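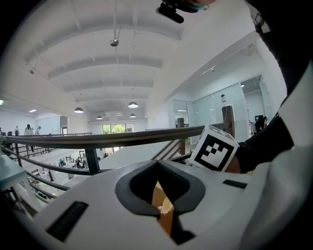 Sallwood 생활공간연구회는 2019년 4월 8일 Giltville에 있는 Lambert 복합생활관을 방문하였다. 이번 방문은 연구회가 준비 중인 공용 주거공간 관리지침의 개정에 앞서, 복층으로 이루어진 개방형 실내의 가구 배치와 일상 청소 방식을 확인하기 위한 것이었다. 방문단은 12명으로 구성되었으며, 시설의 운영을 맡고 있는 Adberg가 안내와 설명을 담당하였다. 상층에 오르면 먼저 천장이 시야에 들어온다. 흰색 천장을 흰 보가 가로질러 나누고 그 아래로 돔 모양의 등이 곳곳에 매달려 있으며, 갈색 손잡이를 얹은 짙은 색 금속 난간이 실내를 가로지른다. 바탕이 되는 색을 밝게 통일하고 손이 닿는 부분에 갈색을 쓴 점은 방문단이 공통으로 주목한 사항이다.

1. 시설 개요

Lambert 복합생활관의 연면적은 1168제곱미터이다. Adberg의 설명에 따르면 이 건물은 본래 가구 전시장으로 쓰이다가 공용 생활공간으로 용도를 바꾸었으며, 당시의 복층 구조를 그대로 유지하였다. 층을 완전히 막지 않고 상층의 일부를 난간으로 둘러 아래층과 시선이 이어지도록 한 구조이다. 이러한 구조는 채광에 유리한 반면 먼지가 위아래로 이동하기 쉬워 청소 구역을 층별로만 나누기 어렵다는 설명이 있었다.

시설 측은 실내를 5개 구역으로 구분하여 관리하고 있다. 구역의 경계는 벽체보다 가구와 난간을 기준으로 정해져 있고, 각 구역마다 별도의 점검표가 비치된다. 점검표의 항목은 바닥, 수평면, 손잡이와 난간, 조명, 소형 비품의 순으로 되어 있다. 수평면에는 탁자와 선반뿐 아니라 탁자 위에 올려 둔 기기의 윗면도 포함된다. 연구회의 현행 지침에는 기기 윗면에 관한 규정이 없으므로 이 부분은 개정안에 반영할 필요가 있다.

연간 이용 건수는 1000건이며, 이용 단위는 반일이다. 이용이 끝난 자리의 정돈은 이용자가 먼저 하고 운영 인력이 다시 확인하는 방식으로 이루어진다. 이용자용 안내문은 한 쪽 분량으로, 탁자 위의 물건을 원래 위치에 두는 방법과 사용한 천을 반납하는 장소가 적혀 있다.

2. 상층 난간 옆 탁자
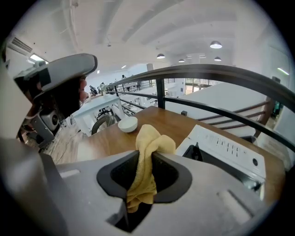
가구 배치에 관한 설명은 상층에서 가장 길게 진행되었다. Adberg는 난간에 면한 자리를 통로로 비워 두는 방안과 작업면으로 쓰는 방안을 차례로 시험하였고, 현재는 후자를 택하고 있다고 밝혔다. 그 결과 놓인 것이 따뜻한 갈색의 나무 탁자로, 위쪽 손잡이가 곡선을 이루는 짙은 색 금속 난간에 붙어 있다. 탁자 위에는 작은 흰색 그릇과 흰색 기기가 놓여 있으며, 노란색 천도 함께 쓰이고 있었다. 난간 너머로는 적갈색 목재 난간살을 갖춘 계단이 내려가고, 아래층에는 흰색 탁자가 보인다. 실내 끝의 창에서 들어오는 빛이 밝아 아래층의 가구 배치까지 상층에서 살필 수 있었다.

난간 가까이에 가구를 둘 때에는 물건의 낙하가 우선적인 검토 사항이 된다. 시설 측은 탁자에 올리는 물건의 수를 제한하고, 난간 쪽 가장자리에는 가벼운 물건을 두지 않도록 안내하고 있다. 방문단에서는 탁자와 난간 사이의 간격을 몇 센티미터로 유지하는지 질의하였으나 정해진 수치는 없다는 답변이었다. 연구회는 개정 지침에 권장 간격을 명시하는 문제를 별도로 논의하기로 하였다.

목재 상판의 관리에 대해서는 다음과 같은 설명이 있었다. 평상시에는 부드러운 천으로 결을 따라 닦고, 얼룩이 남은 경우에만 물기를 꼭 짠 천을 사용한다. 세정제는 상판에 직접 뿌리지 않는다. 왁스 처리는 매년 4월에 실시하며, 처리 후 하루 동안은 물건을 올리지 않는다. 상판의 색이 고르지 않게 변하는 것을 막기 위하여 그릇과 같은 소품의 자리도 주기적으로 옮긴다.

3. 탁자와 기기의 닦기

시설 측의 작업 순서는 소품을 한쪽으로 모으고, 기기의 윗면과 가장자리를 닦은 뒤, 마지막으로 상판을 닦는 것이다. 기기에서 떨어진 먼지를 상판과 함께 거두기 위한 순서로, 현행 지침의 순서와는 반대이다. 천은 접어서 쓰고, 한 면이 더러워지면 접은 면을 바꾼다. 버튼이나 홈이 있는 부분은 천의 모서리를 이용하되 누르는 힘을 줄이도록 하고 있다.

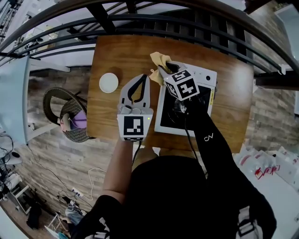 가장자리부터 닦는 순서가 모든 기기에 맞는 것은 아니며, 윗면에 홈이 많은 제품이라면 솔로 먼지를 먼저 털어 내야 천에 먼지가 뭉치지 않는다는 의견이 방문단에서 제기되었다. 같은 의견에는 천의 색을 용도별로 나누어 기기용과 상판용을 구별하자는 제안도 포함되어 있었다. Adberg는 솔의 사용에 동의하면서도, 천의 색을 나누는 문제는 세탁과 보관의 부담이 늘어나므로 구역별 시행을 거쳐 결정하겠다고 답변하였다.

이어진 질의에서는 닦는 동안 작은 그릇을 치울 것인지 여부가 다루어졌다. 흰색의 작고 둥근 접시류는 탁자 왼편에 둔 채로 오른편의 흰색 기기를 닦는 것도 가능하나, 상판까지 닦을 때에는 모든 소품을 들어 올리는 것이 원칙이라는 점이 확인되었다. 기기와 상판의 작업을 하나의 절차로 볼 것인지, 둘로 나눌 것인지에 대하여는 참석자 사이에 견해 차이가 있었다.

4. 벽면과 좌석, 바닥의 비품

벽면의 일부는 회색과 갈색의 직사각형 석재 타일로 마감되어 있다. 줄눈에 먼지가 쌓이기 쉬운 마감이므로 시설 측은 위에서 아래로 솔질하는 작업을 분기마다 실시한다. 좌석으로는 둥글고 짙은 색의 틀을 가진 라탄 의자가 쓰이고 있으며, 엮은 부분의 사이는 젖은 천을 피하고 진공청소기의 솔 부속으로 관리한다. 흰색 선반에는 검은색 케이블과 소형 장비가 놓여 있고, 바닥에는 흰색 멀티탭과 흰색 접이식 의자가 있었다. 케이블류의 보관에 관하여 시설 측은 선반의 칸마다 이름표를 붙이는 방안을 검토하고 있다고 하였다.

연구회는 바닥에 놓인 전원 비품을 점검표의 독립 항목으로 두는 방안을 제시하였다. 현재는 바닥 항목에 포함되어 있어 청소 담당과 전기 점검 담당 사이의 구분이 명확하지 않다. 시설 측은 다음 점검표 개정 시 이를 검토하기로 하였다.

5. 후속 조치

연구회는 Adberg로부터 구역별 점검표와 이용자용 안내문의 사본을 제공받기로 하였다. 기기 윗면의 청소 규정과 난간에 면한 가구의 권장 간격은 개정안 초안에 포함하여 회원에게 회람한다. 천의 색 구분에 관한 사항은 시설 측의 시행 결과를 받은 후 다시 다룬다. 이번 방문에서 확인하지 못한 아래층의 세부 배치는 추후 서면 질의로 보완할 예정이다.

Sallwood 생활공간연구회 사무국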